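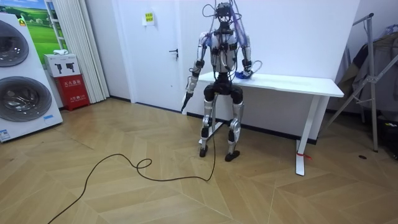

FOR IMMEDIATE RELEASE
May 3, 2026

Lumbridge Opens Kerkgate Teaching Program for Household Robot Tasks

LIMERHOLM. Lumbridge today announced the opening of the Kerkgate Program, a two-year effort to teach humanoid robots everyday household work through human demonstration. The program is carried out at the company's Limerholm site in rooms furnished for ordinary domestic use, with tables, laundry machines and clothes racks.

Under the program, trained operators show each task in one of two ways. In hand guidance, the operator takes hold of the robot's arms and moves them through the task at working speed. In remote control, the operator stands apart from the robot and directs both arms from a control station. Joint positions and camera views are recorded during every demonstration, and the records are used to train the robot to carry out the task without an operator.

The first phase covers 22 tasks, including sorting garments, clearing a tabletop, coiling cable and hanging clothes on a rack. Each task will be demonstrated by at least six operators, so that the training records reflect differences in reach, pace and habit. Lumbridge has collected nearly 118 hours of demonstrations during preparatory work.

"People do not fold a shirt the same way twice, and our records should show that," said Ikechukwu Mohammed, director of the Kerkgate Program. "An operator who pauses, corrects a grip and continues has given us something useful. We ask our operators to leave those moments in."

Operator training was developed with Ogunleye, which will also review the recordings for quality. Operators complete a safety course before working within reach of a robot, and a second staff member is present at the stop control during all hand-guided sessions.

The second phase, which adds tasks shared between two robots, is scheduled to begin in July. Research groups wishing to propose household tasks for that phase may apply through the Lumbridge program office in Limerholm.

Media inquiries: Lumbridge Press Office, Limerholm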